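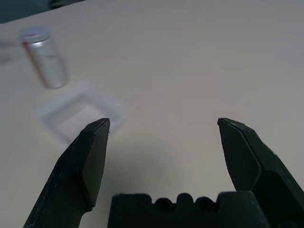
**Nangate Press brings back the footnote, and it's a riot**

If you have ever finished a novel and wished the footnotes had gone on longer, March is going to be a very good month for you. Nangate Press is publishing *The Hakness Annotations*, a comic novel told completely in the notes to a book that no longer exists. There are 467 of them, spread over 400 pages, and the longest one runs for most of a chapter before the annotator remembers what word she was supposed to be explaining.

The setup is simple enough. A long narrative poem called *Hakness* has been lost, apart from its title and one line about a goose. All that survives is the commentary, written by a scholar in the small river town of Voltent who clearly loved the poem, clearly hated its author, and had a running dispute with her landlord that keeps creeping into the text. Note 12 is supposed to gloss a farming term and turns into a complaint about the stairs. By note 90 or so the landlord has started writing replies in the margins, and Nangate has printed those too, in a slightly smaller typeface that slopes downhill.

It's very funny. It's also a lot more of a story than you'd guess from the description! You start piecing the lost poem together from the hints (there's a shipwreck, two weddings, possibly a third), and at the same time you're working out what went on between the annotator and the poet, who were at school together and fell out over something neither of them will put in writing. Around the middle of the book the notes begin referring to each other, and you can either follow the cross-references or plow straight ahead. I did it straight through and then went back and chased the references for a whole Sunday, and I'd happily do it again. Note 211 reads completely differently once you've come to it by way of note 38.

Readers who follow small-press humor may remember the first version. It came out as a stapled pamphlet with just the opening notes and a fake errata slip, in a run of 1329 copies, and it got passed from hand to hand until most of the staples gave out. The full novel keeps the errata slip, now four pages long and correcting several things that were right the first time. The pamphlet's cover drawing of the goose is back as well, a bit larger, facing the other way.

The new edition is a paperback with a first printing of 2000, which is big for Nangate. The press usually sticks to poetry and short stories, and its last comic title was a collection of letters to a ferry company. There's a ribbon marker in each copy — two ribbons, in fact, one for your place and one for wherever the last note sent you. You'll want both. The margins are wide enough to scribble in, and the back pages include a stretch of blank numbered notes for readers who feel the commentary missed something.

An index comes at the end, and please don't skip it. The entry for "Voltent, weather in" is a small short story of its own, and "landlord, see stairs" and "stairs, see landlord" sit on facing pages. The one entry for the goose gives a page number that isn't in the book. I looked for it anyway.

There will be an audio version too, which sounds impossible until you hear how they're doing it. Han, the audio studio that recorded Nangate's ferry letters, is using two readers, one for the annotator and one for the landlord, and letting them talk over each other when the margins get crowded. A sample of the first few notes is already up on the Nangate site. The landlord is reading from farther away than the annotator, as if he's out on the landing, and he gets closer as his notes get longer. It's such a good touch. The full recording is due a few weeks after the paperback.

If you're wondering whether a book made of nothing but notes can keep going for this long, there is a slow patch in the 300s, where the annotator gets stuck on meter and stays there. Push on through it. The landlord comes back with a letter from his sister, the second wedding finally makes sense, and the last thirty notes go by at a gallop.

*The Hakness Annotations* is out in March from Nangate Press, in paperback, with the ebook arriving the same day. The ebook notes are linked, so following the cross-references is just a matter of tapping. Preorders through the press come with a reprint of the original pamphlet, staples included, while copies last.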